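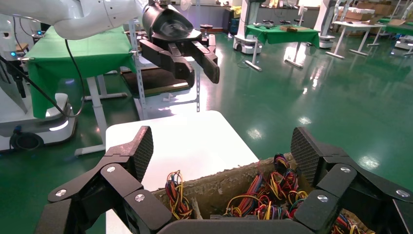 Mixed coloured wire in an open cardboard box.

Category: Wire, Cable & Offcuts > Mixed Lots

Petach Mixed Wire Box

Price: £12 per box, VAT included
Contents: 900 g of assorted insulated wire
Packed in: reused cardboard box
Collection: Plornside trade counter
Delivery: mainland UK

Page updated 2023-08-25

The Petach Mixed Wire Box is a box of short and medium lengths of insulated wire, sold by weight. It is meant for schools, model makers, repair benches and anyone who gets through a lot of hook-up wire and does not need it on a reel. The wire comes from our own cutting room, where we make up leads and small wiring looms to order. Every job leaves ends behind, and every reel has a last few turns that are too short for the next job. These go into the mixed boxes.

The wire is not sorted by colour and it is not untangled. Some lengths will be in bundles and the remainder will be loose among them. Expect to spend a while pulling it apart the first time you open it. Most of our regular buyers do this once, sort the wire into jars or drawers, and keep the box for their own scraps.

What is in the box

Wire with plastic insulation in a mixture of colours. Red, yellow, blue, green, purple and black all turn up often. White, orange, brown and grey turn up less often. We cannot pick colours for you at this price, and two boxes packed on the same day can look quite different. If you need one colour in quantity, please look at the single-colour hanks instead.

The core is copper, either plain or tinned. Most of it is stranded, with a small amount of solid core. Stranded wire bends easily and is the better choice for anything that will be moved about. Solid core holds its shape and pushes into a breadboard without a fuss. You will be able to tell which you have as soon as you strip an end.

Lengths run from the width of a hand up to longer than an arm. Anything shorter than that goes to scrap metal recycling and is not put in the boxes.

Some pieces may still have a crimp or a plug on one end. We leave these on. They count towards the weight, but there are never many of them, and some customers are pleased to have them.

What is not in the box

There is no mains flex, no aluminium wire and no enamelled winding wire. There are no batteries, boards or switches. We do not put in wire that has been burnt or has had its insulation cut through along its length. Small nicks near an end do get past us from time to time, so look over each piece before you use it and cut back to clean insulation.

What it can be used for

The wire suits low-voltage work: battery projects, bell circuits, model railway wiring, lighting for dolls' houses, breadboards and test leads. It is good for practising stripping, twisting, crimping and soldering, as it does not matter if a piece is spoiled.

It also sells steadily to people who have no plans to put a current through it. Viorica Husar buys it for her craft sessions, where it is used for bracelets, wire animals and weaving on small card looms. She asked us to say that the stranded kind is much kinder on the fingers, and that the cut ends should be folded back or covered with tape.

Do not use it for mains wiring. The pieces come from different reels, the ratings are mixed, and once the wire is off the reel we have no way of telling you what any one length is rated at. For mains work, buy new marked cable from a proper supplier.

The box

We pack in cardboard boxes that have already been used at least once. They are sound, but they are not smart. You may find marks, stains, old labels or a rough edge where tape has been pulled off. Boxes for delivery are taped shut and put in an outer bag. Boxes for collection are left open so that you can have a look through before you pay.

If you would like to bring your own tub or bag to the counter, we will weigh the wire into that instead. The price is the same.

Buying more than one

A school pack of 5 boxes is available to schools, colleges and clubs. Order it through the counter or by post on headed paper, as the web basket will not take it. The discount depends on how much wire we are holding at the time, and Darius Ene will confirm the price before anything is sent. School packs are packed from different days' offcuts where we can manage it, so that you get a better spread of colours.

For ordinary customers there is a limit of 2 boxes per order. We brought this in last October, when the whole shelf was going to a handful of buyers and people who had driven out to Plornside were finding nothing left. It will stay in place for now.

Stock

Stock goes up and down with the work in the cutting room. If the page lets you add a box to the basket, it is packed and ready. If it says "awaiting offcuts", there is none, and we cannot give a firm date. Please do not ring the cutting room to ask. Leave your details with the counter and Gladys Montoya will let you know when the next lot is weighed up. The list is worked through in order.

Delivery and collection

Delivered boxes go out by ordinary parcel post. We do not offer a next-day service on mixed lots. Postage is worked out at the checkout and shown before you pay.

Collection is from the Plornside counter during normal counter hours. Bring your order number. If someone else is collecting for you, they will need the number too. Customers nearer to Trerstead can ask for a box to be sent across on the van to our smaller shop there at no charge, though it may have to wait for the van's next run.

Returns

You can send a box back unused within the usual period. We weigh returned boxes, and the refund is for the weight we receive. We cannot take a box back because of its mix of colours, or because the wire is tangled. If you find something that should not be there, such as mains flex or burnt wire, tell us and we will make it right. There is no need to send the whole box back for that.

Sorting tips from the counter

Tip the wire out on a big table with a pale top, where the dark pieces are easier to see. Take out the bundles first and put them to one side. They are usually one colour or one job, and they come apart quickly once they are away from the rest.

Next, take hold of the longest loose end you can find and shake it gently. Pulling hard makes the knots tighter. When a length comes free, wind it round your fingers and twist the end round the coil.

Hanyu Zeng, who packs most of the boxes, sorts by thickness before colour. Thick and thin wire catch on each other far more than pieces of the same size do. After that, the colours can be split up in a few minutes.

Keep a small dish handy for cut strands. They are sharp and they get into carpets.

Questions we are often asked

Is the wire new?
Most of it is unused and comes straight off the reel as an offcut. Some has been part of a lead that was made up wrongly and taken apart.

Can I have only solid core?
Not from the mixed box. Lungu solid core is sold by the hank under Single Wires.

Is it weighed with the box?
No. The weight given is for the wire alone. We weigh the empty box first.

Do you take in wire?
Only from trade customers, and only clean offcuts. Speak to Nelu Mocanu at the counter before you bring anything.

Is it suitable for children?
It is fine for supervised use by school-age children. It is not a toy, and it should be kept away from small children and pets.

Can it be recycled?
Yes. Copper wire is accepted by scrap dealers and by most household recycling centres. The box can go in with your paper and card once it is empty and the tape is off.

Goes well with

Petach hand wire strippers
Lungu solid core hanks, single colour
Heat-shrink sleeving, mixed sizes
Crocodile clips, red and black
Screw terminal strip, cut to length

Filed under: offcuts, hook-up wire, school supplies, craft wire

12 shares
2 comments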